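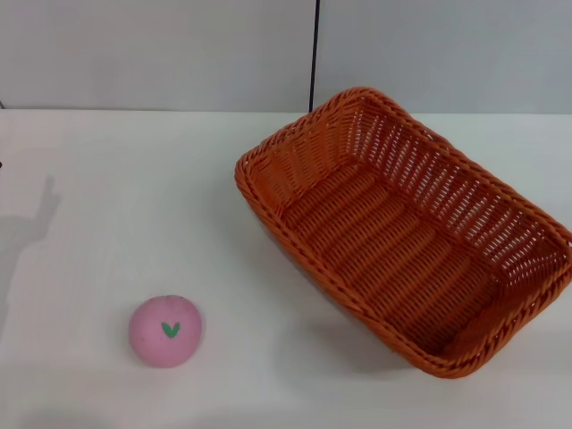
Plernard Sibiya 双臂台灯使用评测

发表于2008年2月10日

Plernard 的 Sibiya 是一款双节弹簧臂台灯,用27瓦插拔式紧凑型荧光灯管,电子镇流器装在底座里。我去年8月买的,用到现在已经过了半年,每天晚上基本都开着。网上能找到的介绍大多是照抄包装盒,实测的文字很少,所以把这段时间的记录整理一下。灯是在 Skidosside 的网店自费买的,厂家和店家都没有参与。

我的用途有三类:一是看书和改稿,二是对着显示器打字,三是偶尔做一点焊接和小零件的装配。三类用途对灯的要求不一样,下面分开写。只关心结论的可以直接翻到后面的优缺点部分。

包装与附件

纸箱内用模压纸浆固定,灯臂和底座分开放,灯头另外包了一层泡沫。附件有夹座一个、配重底座一个、内六角扳手一把、灯管一支、说明书一张。夹座和配重底座都随灯附送,这一点比同价位的多数产品实在,Falletti 的那款只给夹座,底座要另买。

说明书的印刷质量一般,装配图的线条太细,弹簧挂钩的方向看不清楚。文字部分分三种语言,中文译得生硬,“张力调节”译成了“紧张调整”,不影响理解。图里少画了一个垫圈,实物袋里有,应当垫在夹座的插孔底部。漏装的话灯臂转动时会有金属摩擦声,我第一次装就漏了。

电源线从灯臂底部引出,外面套编织护套。插头是两极扁插,没有接地极。底座外壳是塑料,灯臂是金属,按双重绝缘设计,铭牌上有相应的回字形标志。对接地有要求的人要注意这一点。

装配

先装夹座或者底座,再把灯臂下端的轴插进去,最后挂弹簧。弹簧出厂时已经带了预紧,挂的时候需要一点力气。建议把灯臂抬到最高位再挂,此时弹簧行程最短。灯头和上臂之间用一个手拧旋钮锁紧,不需要工具。

夹座的开口对一般的桌板都够用,压板是一块带橡胶垫的圆片。橡胶垫偏硬,压在贴面桌板的下侧没有问题,压在软木或者没上漆的松木上会留印子。我在中间加了一块薄纤维板。夹座安装后,整灯没有可以察觉的晃动,敲键盘时灯头也不跟着抖。

配重底座是铸铁外包塑料壳,底面贴有一圈毛毡。灯臂全部前伸时底座不会翻,但用手去碰灯头,后缘会轻微抬起。放在光滑的桌面上,推灯头时整个底座会滑动。要经常调整位置的人还是用夹座好。

灯臂与平衡

这类灯好不好用,大半取决于弹簧平衡做得怎么样。Sibiya 的下臂用双弹簧,上臂用单弹簧,四连杆结构,灯头移动时角度保持不变。理想情况下灯头停在任意位置都不应当漂移。

实际情况是,在常用的中间行程里平衡相当准,推到哪里停在哪里,手感轻。接近最低位时弹簧力略大于灯头重量,松手以后会慢慢回升一小段。接近最高位时没有这个问题。下臂的弹簧有三个挂孔可以选,出厂挂在中间的孔。换到靠内的孔以后低位回升基本消除,代价是高位需要把关节螺丝拧紧一点,靠摩擦来补。

关节用的是带尼龙垫片的螺栓,配防松螺母。半年下来螺母没有松过。尼龙垫片在头一个月有磨合过程,阻尼会下降,需要重新拧一次,之后稳定。我在下臂关节上点过一滴硅油,效果不好,阻尼一下子变得太小,后来又用酒精擦掉了。不建议加油。

弹簧有轻微的共鸣。把灯头快速推动以后,弹簧会“嗡”地响一声,大约一息就停。旧式的同类灯都有这个毛病,有的厂家在弹簧里塞一根绒条来消音,Plernard 没有做这一步。用毛线穿进去可以解决,毛线不要太粗,免得妨碍弹簧收缩。

Amnuay Boonyarit 在他的灯具维修笔记里写过,弹簧臂的寿命主要看挂钩根部的弯折半径,半径太小的容易在那里断。我拆下来看过,Sibiya 的挂钩弯得比较圆,根部没有夹痕。Falletti 的挂钩弯得很急,同一个位置可以看到钳口压出来的印子。能用多久还要看时间,至少加工上有差别。

电气部分

镇流器是电子式,开灯时有短暂的预热,按下开关后灯管先在两端泛红,随后点亮。有预热的镇流器对灯丝友好,频繁开关时差别更明显。点亮后并没有立即达到全亮度,冬天室温低的时候,要等上几分钟才稳定。夏天刚买来时等待时间短得多。

没有频闪。用旋转的圆盘检查过,看不到条纹静止的现象。用收音机靠近底座,中波段有明显的干扰,移到桌子另一侧以后干扰消失。调频段不受影响。对听中波的人来说这是一个实际问题,其他人可以不管。

底座在长时间工作后有温升,手摸上去是温的,不烫。散热孔开在底座后侧,使用配重底座时要注意不要把后侧紧贴在墙上或者书堆上。用夹座时镇流器改为装在一个独立的小盒里,盒子串在电源线上,可以放在桌下。盒子没有安装孔,只能用扎带或者双面胶固定。

开关在灯头顶部,是一个船形开关,行程清楚。装在灯头上的好处是伸手就能碰到,坏处是每次按都会把灯头往下推一点。按的时候要用另一只手指托住灯罩下缘。我更希望开关在下臂或者线上,Falletti 的线控开关在这一点上做得比较合理。

没有调光功能。27瓦的荧光灯管加调光需要专门的镇流器,这个价位不现实,我不把它算成缺点。要改变亮度只能改变灯的高度,好在灯臂行程足够。

照度测量

测量条件如下:灯管点亮后等到读数不再上升,关掉房间里的其他光源,窗帘拉严,灯头口面保持水平,正对测点。照度计是借来的,带余弦校正,近期送检过。

灯头口面离桌面40厘米时,正下方读数为1000勒克斯。这个数值对阅读和书写是充足的,做精细装配也基本够用。再往下压读数继续升高,但照亮的范围缩小,边缘和中心的差别加大。再往上抬,桌面更均匀,中心照度下降,适合打字时做环境补光。

均匀性属于中上。反光罩是喷砂铝,内部没有镜面部分,所以桌面上看不到灯管的影像,也没有明暗交替的环纹。灯管是横向布置的,光斑因此略呈椭圆,长轴和灯管垂直。灯头可以绕上臂末端的轴旋转,需要时可以把长轴转到和书本展开的方向一致,这个自由度很有用。

灯管末端一侧比另一侧略暗,源于插拔式灯管的结构,灯座那一头有一段不发光。差别用照度计能读出来,肉眼几乎察觉不到。把灯座一侧朝向自己不常用的那一边就行。

眩光与遮光

灯罩深度合适。灯头放在正常坐姿的眼睛高度以下时,从侧面看不到灯管。抬到眼睛以上就不行了,灯管会露出来,对面如果坐着人,对方也会直接看到。灯口没有格栅,Skidosside 有卖通用的塑料格栅,我试过一片,能卡上,但照度损失明显,没有长期使用。

反射眩光和桌面材料关系很大。光面纸、覆膜的书封和浅色贴面桌板都会把灯口映出来。把灯放在非惯用手一侧的斜前方,让反射方向避开眼睛,是最有效的处理办法,比换灯管、加格栅都有效。双臂结构的价值也在这里,单臂的灯做不到既远离身体又压低高度。

对着显示器用时,灯头应当在屏幕的前侧方,口面稍微朝外倾,不让光直接落到屏幕上。纯平显像管的玻璃面反光严重,对位置挑剔。液晶屏表面多为雾面,宽容一些,但侧光会让黑色部分发白。我的做法是把灯头压到屏幕下沿的高度,只照键盘和稿纸。

阴影

荧光灯管的发光面长,阴影边缘软,写字时手的影子淡,不干扰视线。这是我放弃卤素灯的主要原因。卤素灯发光体小,影子又黑又硬,焊接时烙铁头的影子刚好压在焊点上,很难受。

反过来,检查表面划痕和平整度的时候,软光就不利了,细小的起伏显不出来。把灯头放到最低,让光线贴着表面扫过去会好一些,但还是比不上一支小手电。要做表面检查的人不要指望一盏灯解决全部问题。

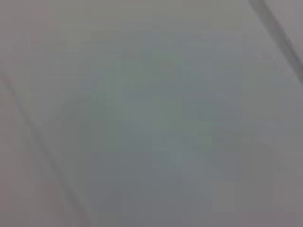 显色是我对原装灯管意见最多的部分。包装上只印了色温类别“冷白”,没有给出显色指数,灯管本身的型号代码也是厂家自编的,查不到对应的规格。看书打字不成问题,用来核对印刷品就不可靠,其中最容易出错的是中性灰和接近中性的浅色。饱和的颜色偏一点,人眼会自动归到原来的颜色里去;灰色没有这层余地,稍微偏一点就成了另一种灰。像上图那样的灰面,一处是浅银灰,一处略带粉,一处又泛出一点青绿,彼此相差很小,如果是纸样,放在原装灯管下面对比,我没有把握能分清楚。右上角那道深灰斜带和旁边的浅灰属于明度差别,换什么灯管都看得出来。所以判断灯管够不够用,要看它能不能把明度相近、色相略有不同的灰分开,黑白分明的字样说明不了问题。

我手里有一套印刷用的灰色样张,装订成小册子,相邻两页之间只改动一点点色相。白天靠北窗可以逐页分辨,原装灯管下偏粉和偏中性的两组会混在一起,偏绿的一组反而被夸大。换上一支三基色灯管以后有改善,偏粉的一组分得开了,偏绿的一组仍然略重。三基色灯管的插脚和原装一致,都是四针,功率要选一样的。买的时候核对插脚的形状,两针的内部带启辉器,不能用在电子镇流器上。

需要严格看色的人应当去买标准光源箱,台灯不在考虑之列。我这里的要求只是晚上改版面时不至于把灰底看错。

相机拍摄时还有一个连带问题。用原装灯管给物件拍照,自动白平衡常在绿和粉之间跳,同一个位置连拍两张,色调也不一致。手动设到荧光灯档会稳定,但绿色还留着一点。如果存成高压缩率的图片,平缓的灰面又会变成一格一格的色块,那就更没法拿来比较颜色了。拍照比色这条路我试过以后就放弃了,还是直接看实物。

噪声

镇流器有极轻的高频声,耳朵贴近底座可以听见,正常坐姿听不见。使用夹座和外置镇流盒时,盒子如果贴在空心的抽屉板上,声音会被放大,垫一层泡沫即可。不同个体之间可能有差别,我只有这一台,没法下结论。

灯罩受热膨胀时偶尔有“嗒”的一声,多在开灯后不久出现。罩体和灯座之间用两颗自攻螺丝连接,把螺丝松开再重新均匀拧紧以后,次数减少了,没有完全消失。

清洁与保养

灯罩内侧的喷砂面容易积灰,而且积了灰不容易看出来,照度会逐渐下降。冬天窗户开得少,灰积得快一些。我在清洁前后各测过一次照度,差别可以读出来。清洁方法是拔掉电源,等灯管凉透,取下灯管,用拧干的棉布擦灯罩,再用干布擦一遍。不要用含磨料的清洁剂,会把喷砂面磨亮,出现不规则的亮斑。

取灯管时捏住塑料底座往外拔,不要捏玻璃管。灯座的卡簧较紧,新灯管头几次插拔费力。插到位时有明显的卡入感,没有这个感觉就是没到位,通电后会一头亮一头不亮,或者反复闪烁。

灯臂外表为静电喷粉,颜色是浅灰。夹座附近因为转动摩擦掉了一点漆,露出底下的金属,位置在插孔里面,从外面看不到。编织护套会吸灰,用胶带粘一下就干净了。

关节处的导线要留意。导线在肘部是外露的一段弧,随灯臂运动弯折。我每隔一段时间检查一次护套有没有磨破,到目前没有问题。装配时不要把这段线扯直,扯直后灯臂全部伸展时会拉到线。

和 Falletti 的比较

Falletti 的同类灯我在办公室用,时间更长。两者的结构相近,差别集中在以下几处。

灯臂平衡,Sibiya 较好。Falletti 出厂时弹簧偏弱,灯头会自己往下沉,要靠拧紧关节来克服,拧紧以后移动又费力。

开关位置,Falletti 较好,前面已经说过。

灯罩,Sibiya 的深,遮光角大;Falletti 的浅,照射范围宽。两人共用一张大桌时,Falletti 的浅罩照得到对面,但刺眼也刺到对面。

镇流器,Falletti 用的是电感式,装在插头上,很重,插在接线板上会占掉旁边的插孔,启动时要闪几下,低频嗡声明显。不过电感式结实,出了毛病自己也能换。Sibiya 的电子镇流器坏了恐怕只能换整块板。

灯管,两者不通用。Falletti 是两针,Sibiya 是四针。家里和办公室各用一种的话,备用灯管要分别买,容易拿错。

价格上 Sibiya 稍贵,考虑到附送的配重底座,总价基本持平。

售后

保修期2年,灯管不在保修范围内。夹座的手拧旋钮在使用中裂过一次,是塑料头部沿嵌件开裂,大概率是我拧得过紧。写信给 Skidosside 以后,对方寄来一个新的,没有要求寄回旧件。新旋钮的塑料壁看上去加厚了,也许厂家改过模具。

说明书背面列有零件号,弹簧、旋钮、垫片和灯座都可以单买,镇流器板没有列出。我写信问过能不能单买,到写这篇时还没有收到答复。

优点

中间行程内平衡准确,灯头停得住。
光斑均匀,没有环纹和灯管影像。
电子镇流器带预热,无频闪。
夹座和配重底座都附送。
小零件可以单独购买。

缺点

原装灯管显色一般,包装上没有标注指数。
开关装在灯头上,按动时灯头会移位。
对中波收音机有干扰。
弹簧会共鸣,需要自己处理。
镇流器板没有列入零件表。
低温下达到全亮度的时间偏长。

选购建议

以阅读、书写、打字为主,桌边能夹夹座的,可以买。买的时候顺便带一支四针的三基色灯管,原装的留作备用。

桌子靠墙而且桌板后沿没有余量的,先量一下,夹座装在侧边也可以,但灯臂的肘部会向外突出,过道窄的话容易碰到。

以焊接、装配为主的,照度和行程都满足要求,但要另配一支小的定向光源。烟气会在灯罩内侧留下一层黄膜,比灰尘难擦,焊接时最好把灯头抬高,焊完再放下来。

需要看颜色的,不推荐。换了灯管只能说改善,达不到校色的要求。

需要调光的,不用考虑这一款。

补充

有人来信问能不能换成白炽灯头。灯座是插拔式,没有螺口,不能直接换。硬改的话要换灯座,还要拆掉镇流器,喷砂铝罩没有上方的散热开口,温度会过高。不要改。

还有人问灯臂能不能单独买来装麦克风。四连杆的末端是灯头专用的转轴,没有标准螺纹,弹簧力又是按灯头重量配的,换上更轻的东西会往上弹。弹簧挂到最内侧的孔以后能减一些,我没有试过,不清楚够不够。

灯管寿命目前没有数据。原装灯管用到换三基色为止,两端没有发黑。等用坏了再来更新。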